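Clirnside Records Retention Working Group
Minutes of the regular meeting, 28 December 2020

Present: records office (chair and recorder), finance, facilities, legal, Hitadik account desk
Apologies: planning
Called to order at 2:00 p.m. Quorum confirmed.

1. Minutes of the previous meeting

Accepted with one correction. Item 4 referred to "permanent" retention of vendor bid files. The schedule says "life of contract plus 5 years." The recorder will reissue the page.

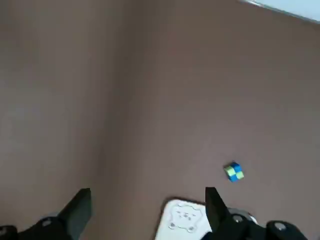

Recorder: Marguerite Oyelaran-Voss

2. Off-site storage contract

The storage agreement with Burkus runs out at the end of January. Finance reported that Burkus has offered a renewal on the existing terms, with a change to the retrieval fee. Retrievals requested before noon stay at the standard rate. Retrievals requested after noon move to the rush rate even when next-day delivery is acceptable to the requester.

Legal asked whether the fee applies per carton or per request. The draft says "per order" in section 3 and "per unit" in the fee table. Finance will get a written answer before signature. The group agreed that "per order" is the reading the current budget assumes, and that "per unit" would need a budget transfer.

Facilities noted that the draft drops the humidity clause. The expiring agreement requires the vendor to keep a log and provide it on request. Agreed to ask for the clause back in its old wording.

Action: finance to return marked-up draft to Burkus.
Action: legal to review the final text before it goes for signature.

3. Carton inventory

The inventory of the basement stacks is complete except for the two bays behind the boiler partition. The register now lists 4000 cartons. Of these, 40 have no series code and cannot be matched to the schedule without being opened.

The group discussed whether uncoded cartons should be held or processed. Records office position: hold in place, flag in the register as "unassigned," and open them in order of shelf location. Legal concurred, provided that no carton is destroyed on the basis of its outside label alone. Finance asked that any carton with payroll contents be reported on the day it is opened. Agreed.

Facilities asked that cartons not be stacked on the floor during this work. The lower shelf in bay C is clear and may be used as a staging shelf. 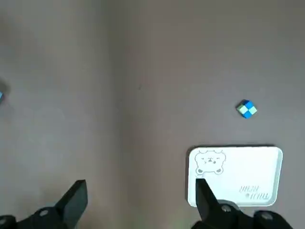
4. Scanning specification

Hitadik circulated version 2 of the scanning specification. Changes from version 1:

Text documents to be captured in grayscale. Bitonal capture is withdrawn after the test batch lost pencil annotations on the assessment cards.

Fold-outs and plans to be captured whole where the bed allows. Where it does not, sections must overlap and be delivered both separately and joined.

File names to carry the series code, carton number and folder number, in that order, separated by hyphens. No spaces.

Blank versos may be skipped, but the skip must be recorded in the batch sheet.

Legal asked how a skipped verso would be told apart from a missed page. Hitadik said that the batch sheet is the only record. Legal considers this weak for the deeds series. Agreed that blank versos will be captured for deeds and may be skipped elsewhere.

The Lauritsen index software accepts the new file names without change. Importing the old test batch would require renaming, and the group decided to discard the test batch and rescan.

Action: Hitadik to issue version 3 with the deeds exception.
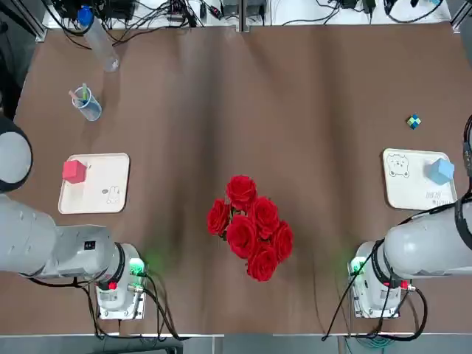
Tabletop with roses and two white trays, each with a colored cube.

5. Disposal list

The list of series due for disposal was reviewed. Parking permit stubs and duplicate purchase orders approved. Visitor logs deferred at the request of legal pending a check for open claims. Disposal certificates are to be filed with the schedule and not with the vendor invoices, as was done last year.

6. Other business

Facilities reported that the basement door closer has been replaced. Key requests go through the facilities desk.

Planning has asked by e-mail for read access to the Lauritsen index. No objection. Access will be limited to the plans series until the access table has been revised.

7. Next meeting

January, date to be set by e-mail. Item 2 will be carried forward.

Adjourned at 3:25 p.m.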